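Table covering paper

Table covering paper is a heavy paper, most often brown kraft, laid over a work surface to protect it or to give it a plain face that can be marked, taped and thrown away. It is sold on rolls and used in craft rooms, repair shops, classrooms and any household that has once tried to get glue out of a dining table. The paper is not especially good at any one job. It is cheap, and this has generally settled the matter.

Material

Kraft paper takes its name from the German word for strength, a quality best judged before anything is spilled on it. The brown kind is unbleached. Suppliers to the trade, among them Grulton and Pascu, sell it in several weights, the lighter ones being suited to wrapping and the heavier ones to surfaces where people lean. Paper narrower than the table is laid in overlapping lengths, and the overlap becomes the place where small screws go to live.

Fixing and replacement

The sheet is usually taped along its edges or folded under and taped from below. The second method looks neater and is less often done. The Akholm craft school changes its paper every 15 days in term time, a schedule its handbook describes as firm and its tables describe as flexible.

Taped grids

A covered table may be divided into cells with colored tape, so that parts can be laid out and found again. Tape is preferred to pen where the layout is likely to change. Cells should be larger than the largest item, a rule widely known and seldom applied, and long or curved pieces tend to end up across a line.
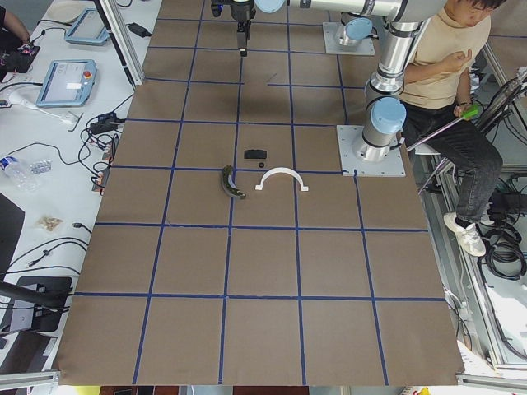 Kraft-covered tabletop gridded in dark blue tape, with small objects near the center. Source: Ferkeck Workshop Archive

Grids of 9 cells or fewer can be learned by heart. Larger ones are often given letters and numbers along two sides, after which users go on saying "over there, by the corner."

Disposal

Clean kraft paper can generally be recycled once the tape is off. Removing the tape takes longer than laying the paper did, and many sheets are instead turned over and used again.

See also
Butcher paper
Cutting mat
Drop cloth
Masking tape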